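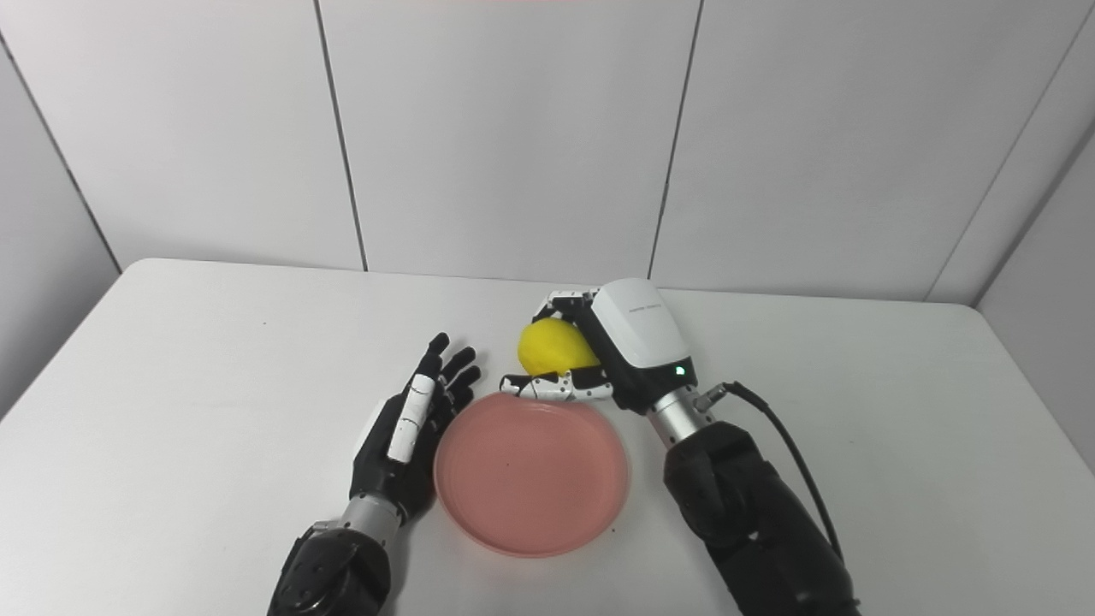

pink plate, white table, plain walls

Plain white table surface – how do you keep it looking decent?
Posted by seamripper9 in Workrooms and Hobby Rooms

I'm redoing our spare room and I keep coming back to the white table with white walls look. I want big flat panels on the wall like in the pics, with the table pushed right up against them, and then one or two bright dishes for small parts. I do beads and buttons mostly. My husband says I'll hate it by October. Anybody living with a white tabletop who can tell me how bad it gets?

grilixfan268
I've had one for six years and I love it! Everything you drop shows up right away (I used to lose seed beads in the wood grain of my old desk all the time). I wipe it with a damp cloth and a drop of dish soap and that's it. Don't buy the fancy spray.

Ansel Haverford
Going to disagree. White is hard on the eyes if you sit there all evening, and with white walls on top of that you have nothing to rest on. I painted mine a dull green and stopped getting headaches. The Redik panels come in a pale gray too, if you want to keep it light.

seamripper9
Gray might work. The back wall in the first one already looks kind of light gray to me and I don't mind it at all. How do you clean the seams between panels, though?
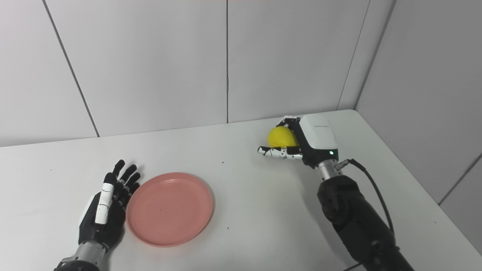

Sandamali Pathirana
Crumbs and lint are the real problem with white, way more than stains. I run a soft brush over mine before I get the cloth out, otherwise you just push the bits around. Even on a table as bare as that one there are a few tiny dark specks, and one in the plate as well, and on a brown table I doubt you'd notice any of them. So if specks bug you, think hard. For the seams I use an old toothbrush, dry. I do like the pink plate, by the way – a raised rim is what you want for beads.

grilixfan268
Agree on the rim, but I'd go deeper than that for anything round. My glass beads hop right out of a shallow dish when I bump the table.

Ansel Haverford
Get a felt mat and put the dish on it. Problem solved, and you get some color in front of you.

Sandamali Pathirana
Felt is a lint magnet, Ansel. We've been over this in the Zasent shelf thread.

Ansel Haverford
And I still use felt.

seamripper9
OK you two! I'm leaning pale gray walls, white table, and a deeper dish. Would you caulk where the table meets the wall or leave it open? I don't want to fish buttons out of a gap.

grilixfan268
Leave it open, and stick a strip of foam weatherstrip on the back edge. You can still pull the table out when you need to.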